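Unau equipment planning: May progress report
To: Mélanie Sandhu
From: Nathalie Charbonneau

Good news first — we can now plan the arm purchase around a real task! We have settled on block placement as our test job, and running it in simulation is teaching us plenty before we commit your money.

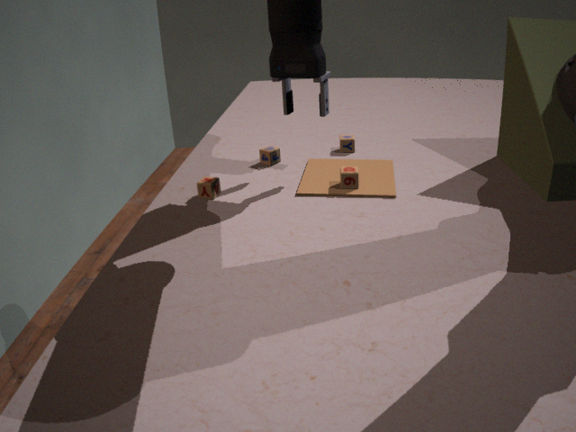
Clultik and Melnyk have both sent quotes for the gripper. Melnyk is cheaper at $3,796, with a lead time of 14 weeks, so I'd like to order early.

The pedestal and table are still unpriced. I'm excited to have Kivix look at both, and I've asked for two mounting options.

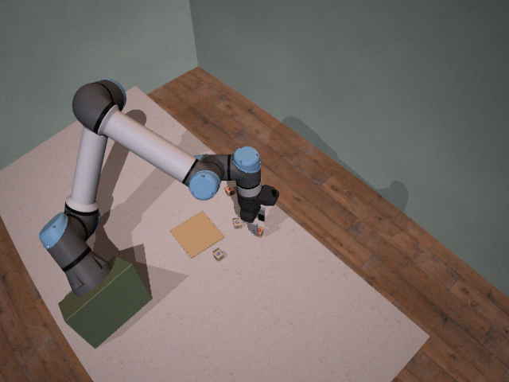

Remaining decision for you: spare fingers now, or next budget year? I lean toward now. 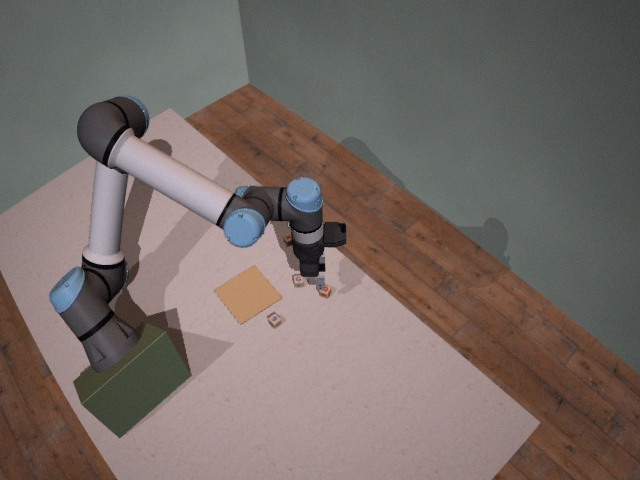 Simulated arm, blocks and square on the tabletop.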